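# Fania (workshop robot cell)

**Fania** is the two-armed robot cell I've been putting together in the shared workshop at Loltico, and since I'm the one who keeps getting asked about it, I get to write the wiki article. Its job is taking apart and refitting old desktop computers. Slowly!

## Name and origins

The cell began in December as a single arm on a wobbly table. The name came with the secondhand controller cabinet, which had "Fania" painted on the door, and I never bothered to change it. The bench came later, built from slatted aluminum profile, and I'd recommend that to anyone (you can bolt things down wherever you like, then change your mind the same evening).

## Parts fixture

Small parts sit in a gray fixture beside the computer. I drew the holders myself, and the long slotted one, which takes a thin circuit module lying flat, went through 3 versions before I liked it. My first try gripped so hard that I had to pry the module out by hand. The Dağdelen pattern, named for the folder I saved it in, is the one to print.

## Software

Everything runs on Rullness, my own pile of scripts. Each motion is a list of saved points, and the full memory routine has 948 of them, far too many, but I keep adding little corrections. Top speed is held to 40 percent. I've tried it faster and I didn't enjoy it.

## Working on a computer

The tower goes on its side with the cover off and the opening facing up, so an arm can come straight down at the board. Side latches and levers I still swing out by hand before starting. Cables are the real headache: they flop into the path of the gripper, and a saved point knows nothing about a cable. My next job is a set of clips to hold them back, and after that I want to redo the corner holder, which is a touch too tall for my liking.
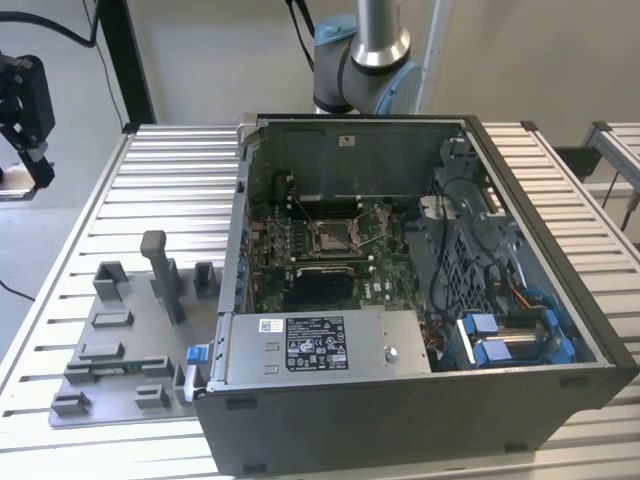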